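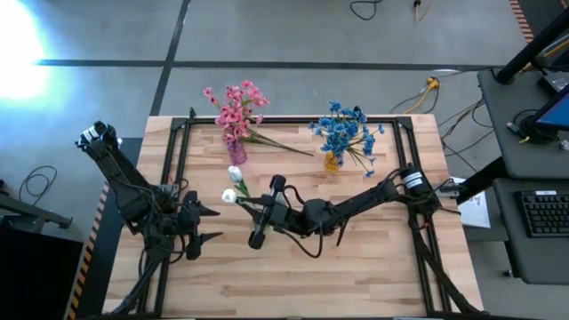
Cumport's bake sale has a new champ, and I ate the evidence

I've been going to the January bake sale in Cumport for years, mostly for the cinnamon rolls, and I've never seen a line like the one for Solomiia Bondarchuk's honey cake. It went out the door of Sison Hall and past the bike racks! She brought 18 of them, each one cut into slabs the size of a paperback, and they were gone before 11 in the morning. I got the second-to-last slice (sorry to the guy in the green hat).

If you haven't had a honey cake like hers, picture a big stack of thin, toasty layers with sour cream frosting between them. She cooks the honey first until it's the color of strong tea, and that gives it a little bitter edge, so you can eat a whole piece and still want lunch. She told me she lets the cakes sit in the fridge for 2 days before she'll let anyone near a knife.

Votes cost a dollar apiece this year, and she pulled in 331 of them. Dindo Dimaculangan came in second with his purple yam crinkle cookies, and I have to say I went back for those too. They're chewy in the middle, crackly on top, and he puts a pinch of salt in the sugar coat, which I'm stealing. He's won five times before and was a very good sport about it, though he did mention next year more than once. 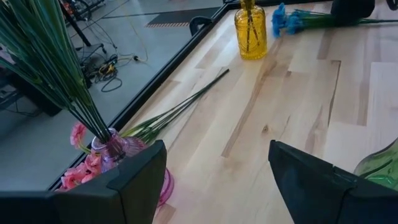
The money goes toward a new oven for the hall kitchen. The old Hundex runs so hot on the left side that everybody who bakes there knows to turn the pan halfway through, and half of us still forget. I burned a whole tray of shortbread in it last fall and I'm not over it.

Solomiia is teaching a honey cake class at Grisar Bakery next month, evenings at 6:30, and you take home whatever you make. Sign up at the counter. Dindo says he'll post his cookie recipe on the board by the hall door once he's written it down properly (so far it's all "some" and "enough"), and I'll copy it out here when he does.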